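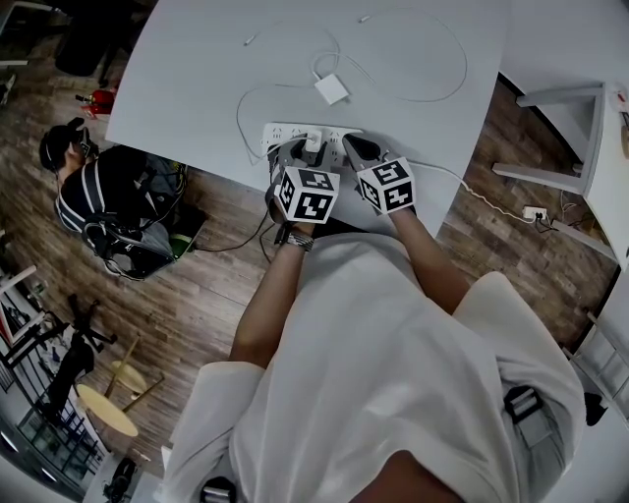

Der Standby-Verbrauch im Arbeitszimmer stand seit dem Herbst auf meiner Liste, und mit der Jahresabrechnung vom Versorger gab es keinen Aufschub mehr: 1361 kWh für einen Haushalt, in dem tagsüber kaum jemand ist. Gemessen habe ich mit einem Zwischenstecker von Tinico, je Gerät 38 Stunden, Protokoll als CSV. Eine weiße Steckdosenleiste wie die auf dem weißen Tisch, Buchsen in einer Reihe, ist dafür die sinnvolle Messeinheit -- man erfasst erst die Summe und zieht dann Stecker für Stecker ab.

Die Grundlast der Leiste lag bei 28,8 W. Auf ein Jahr gerechnet ergibt das 252 kWh. Größter Einzelposten war der alte Verstärker von Clinard mit 11 W im ausgeschalteten Zustand. Der Netzschalter sitzt dort auf der Sekundärseite, der Trafo bleibt also dauerhaft am Netz. Danach kamen das NAS im Ruhezustand und der Drucker.

Zur Messgenauigkeit: Unterhalb von 2 W sind die Werte des Zwischensteckers nur bedingt brauchbar, bei Schaltnetzteilen mit schlechtem Leistungsfaktor erst recht. Die Ladegeräte habe ich deshalb nur gemeinsam erfasst.

Der Verstärker hängt jetzt an einer eigenen Leiste mit Schalter, der Drucker ebenfalls. Das NAS bleibt an. Im Februar messe ich die Küche, dort vor allem die Kaffeemaschine von Joo.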